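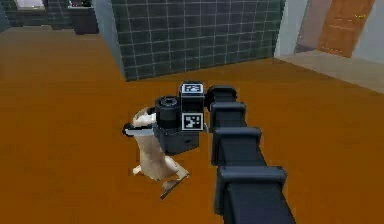
A beige object held over the wooden floor.

DURNA, 1 Feb 2019 - Wuvness, the hair and scalp care company, is adding a leave-in scalp serum to its salon range. The product, called Sasaki, goes on sale this month at the company's shop in Durna and through salons that already stock its shampoos.

Sasaki is a light, unscented serum for dry and flaky scalps. It is applied to clean hair two or three times a week and is not rinsed out. It can be used on colored hair.

Wuvness tested the serum with about 900 salon clients before settling on the final formula. An earlier version was dropped in September after clients said it left fine hair flat at the roots. 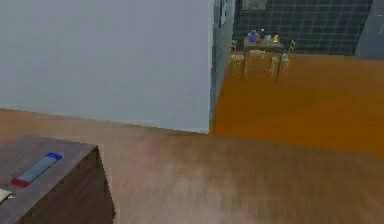
Dark green-black tile beyond a pale wall.

The serum is made and bottled at the company's plant in Drululberg, which also handles the shampoo line. The first batch is 1687 bottles. Salons can place orders now, and each account will receive testers with its first delivery.

Wuvness will offer free scalp checks at the Durna shop during the first week of sales. Appointments are not needed.

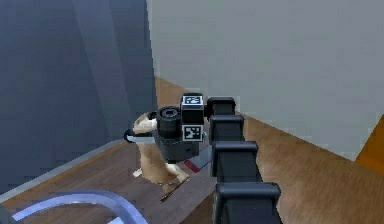
About Wuvness

Wuvness makes shampoos, conditioners and scalp treatments for salons and home use. The company is based in Durna.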